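**1/** We've finished the house rules for reporting simulated grasp tests at Killedier. Posting the main points because a few people asked after Naomi Mosoti's talk. Comments welcome, we'll revise in November.

**2/** Rule one: write the pass condition before you run anything. Ours for the small bottle task is one line. Bottle off the table, upright, held for 5 seconds. If you change that line, you start a new test series with a new number.

**3/** Upright needs a tolerance too. We argued over this for most of an afternoon. Njoroge Mwaipopo wanted it tight, Kerubo Waweru wanted it looser for capped bottles. Whatever you pick, put it in the report next to the score.

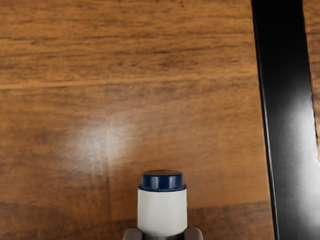

*White bottle, navy cap, two-finger grip. Simulated.*

**4/** Rule two: label simulation as simulation, every time. In the caption, in the table heading, in the file name. Renders get passed around without their captions and somebody ends up quoting them as bench results.

**5/** Rule three: 400 trials per object before you publish a rate. We used to stop at 40 and the numbers moved around too much from one batch to the next. Short runs are fine for debugging. Keep them out of the summary.

**6/** Rule four: save every camera view for every trial, including the views where the gripper is out of shot. Musyoka Khaemba reviews these for the Platgate work and he won't sign off on a log with one view missing.
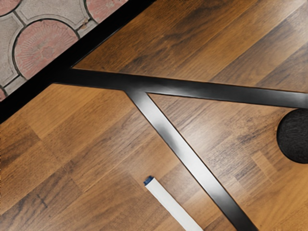 **7/** Rule five: two reviewers on any trial the script marks as unclear. They score it separately, then compare. If they still disagree it counts as a fail. We don't average.

**8/** Rule six: randomize the background and the lighting, and record the seed. Glare on a varnished tabletop can change what the vision side picks up, and you want to be able to rerun that exact trial.

**9/** Up to 2 retries are allowed per trial, but a retry pass goes in its own column. Please don't fold it into the first-attempt rate. Ondieki does fold them in, so our figures and theirs can't be compared directly.

**10/** None of this covers force limits or working near people. That's a separate document for the physical cell and Rehema Nzioka is the one to ask.

**11/** Still open: what to do when the object model itself gets updated partway through a series. Gendport restarts from zero. We've been finishing on the old model and noting the version. If your lab has a written rule for it, I'd like to read it.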